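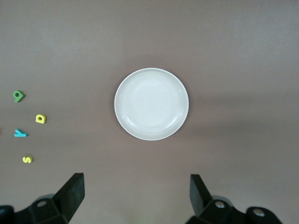 *Figure 2. Plate at the middle of the table, foam pieces spread along the left.*

## Setting up the sorting game

The Tonero set works on any flat table. Allow five minutes the first time.

1. Clear the table and wipe it down. Crumbs stick to the foam and are hard to pick off.
2. Put one empty plate near the middle. A plain white plate with a raised rim works well, and the Bakke side plate is a good size.
3. Take a few foam pieces from the bag. Keep the rest out of reach until the first round is over.
4. Lay the pieces flat on one side of the table, well away from the plate. Leave space between them so that each can be picked up without touching its neighbor.
5. Call out a color or a shape. The child finds the piece and puts it on the plate.
6. When all the pieces are on the plate, tip them back onto the table and start again.

**Note:** Some pieces can be read two ways when turned — a 9 may pass for a lowercase g. Accept either answer in the first rounds.

**Caution:** Ceramic plates can break. For children under 2, use a plastic plate and stay at the table.

**Caution:** Do not let children chew the foam. Throw away any piece that is torn.

For washing and storage, see section 6.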